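Hand torch

A hand torch (flashlight in North American use) is a portable electric lamp with its own power supply, usually one or more dry cells. The body is normally a tube, with the lamp and reflector at one end and a threaded cap at the other. 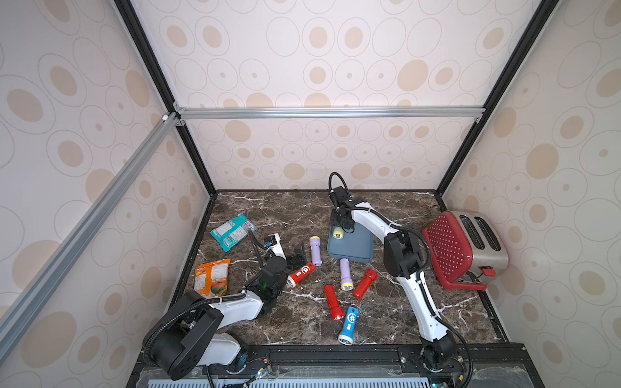

Lachlan Urquhart
Contributing editor, lighting and electrical
Last revised 02/02/2019

Most older torches used a filament bulb set near the focus of a parabolic reflector. Light-emitting diodes have largely replaced it, as they draw less current for the same output and tolerate knocks better. Colour rendering varies between models.

Cells should be removed before long storage, as leaking electrolyte corrodes the contacts.

See also: Dry cell; Headlamp; Reflector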